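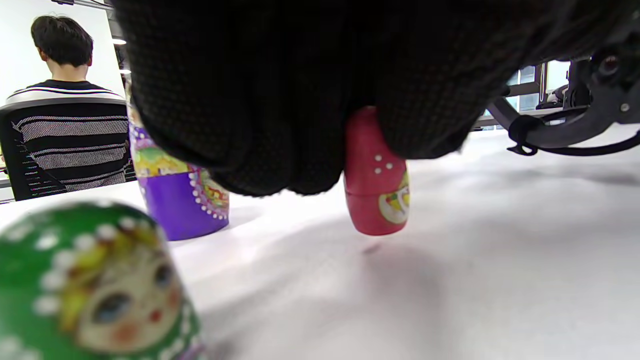
*Slide 1. Nesting dolls on the white table, red one in the grip.*

**Speaker notes — Kincaid hand-held capture kit, review talk, 25 minutes with questions**

Leave slide 1 up while people sit down. Start on the hour.

**Opening (2 min)**

- We had the Kincaid kit on trial from February. The talk covers what comes in the case, what it was like to use, and whether I'd renew.
- Prarngate paid for the trial. Kincaid has not seen these slides.
- Point at the red doll. Smooth paint, rounded body, narrow top. Small painted objects like these were our main test set.

**What you get**

- Hand-held gripper tool with camera, charging dock, case, one-year licence for the Brarka software.
- Gloves are extra. Ask for the size chart before ordering — theirs run small.
- Set-up took us a morning. Most of that was the licence server.

**Results**

- 3,000 recordings over the trial. 238 rejected by Brarka on import.
- Most rejects were tracking loss near the windows. Blinds fixed a good part of it. Plain white tabletops made it worse, and the manual says so on a page I missed.
- Go back to slide 1 for lighting. Grey shadows on the table, ceiling lights behind, daylight from the right. The software coped with this mix better than I expected.
- Colour was fine. The green headscarf on the near doll reads as green even out of focus.
- Close range is weak. Anything right up against the camera goes soft, same doll again. Kincaid lists a closer lens but could not give us a delivery date.

**Compared with Goltholm**

- Goltholm is lighter and cheaper to lease. Its export format needed a converter we had to write ourselves.
- Kincaid's support answered in a day. Goltholm's took longer, but the answers were more complete.
- Do not get drawn into price per recording. The two firms bill differently and the table is in the handout.

**Recommendation**

- Renew for one unit, not two. The second sat on the dock for most of the trial.
- Ask for the closer lens in writing.
- Budget for spare finger pads. Ours were worn by the end and the centre has none in stock.

**If there's time**

- Play the import log clip. Skip it if the projector is the old one, the text is too small.
- Likely question: left-handed use. It works, but the trigger is awkward.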